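In Favour of the Boring Bin

By Jamila Dissanayake
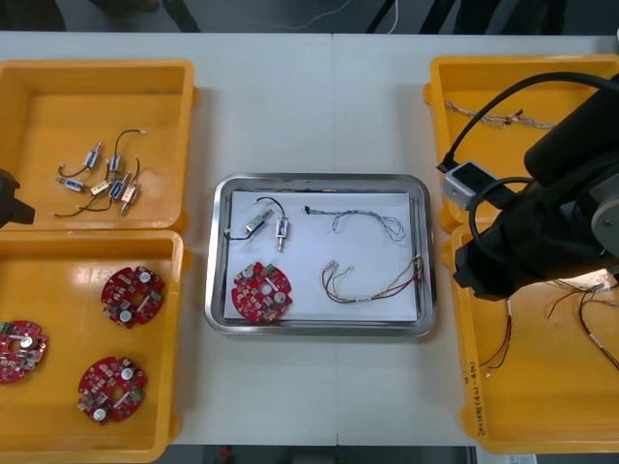
I have come to believe that small parts should be stored in open bins, and I know that many people at our repair club in Surken disagree with me. They like cabinets with little drawers. Leopoldo Beltrán has one with over 14 drawers, and he is proud of the labels, which he wrote himself in very nice capitals.

My trouble is with the drawers. A solenoid has wires, and wires do not like to be closed in. You pull the drawer, a connector catches at the back, and then you are using a screwdriver to open your own furniture. In a shallow bin the wires may curl as they please. It looks less tidy, I admit, but I can see what I have and so can a new member who does not yet know our names for things.

I would keep one kind of part to a bin - circuit boards never under anything heavy - and leave the middle of the table for a tray with white paper in it. On the paper goes only what belongs to the present job. Citlali Ponce says this wastes half of the table. Perhaps it does. I still prefer to lose some table than to spend my evening searching the floor for a plunger.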